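Minutes of the shared workroom meeting, October, Hviid building

Present: Ute Nolte (chair), Unnur Thoroddsen, Kirsten Thorlacius, Kolbrún Vigfúsdóttir (minutes, again). Apologies: Ragnheiður Laxdal.

1. Previous minutes. Approved after Kirsten asked for "heated" to be changed to "lively."

2. The white table. Unnur reported that it no longer looks as white as it did when we bought it. Smudges, pencil, brown specks. Three theories were heard on the specks, two of them involving Kirsten's coffee. Ute asked that pencil work be done on paper, a material we own plenty of.

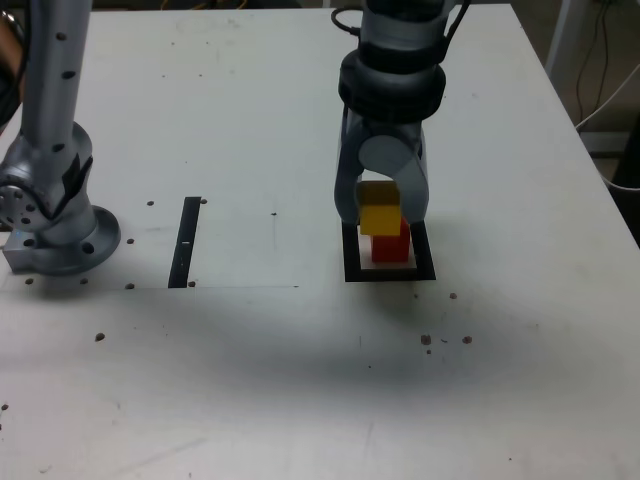 A new top from Alier was quoted at 656, delivery extra. The meeting found this very funny and voted 114 for cleaning supplies instead. Unnur will order them.

3. Tape. The black tape square stays, as does the strip. Anyone who peels tape up must put it back straight — Ute offered to define "straight" and was thanked.

4. Cubes. The red and yellow ones are for stacking and are not paperweights. Kirsten noted this under protest. Spares go in the Ollar drawer, which still sticks.

5. Any other business. Kolbrún asked if someone else might take minutes. Discussion was brief.

Closed at 4:25 p.m.

Contact the workroom desk | © Hviid Workroom Users | Back to top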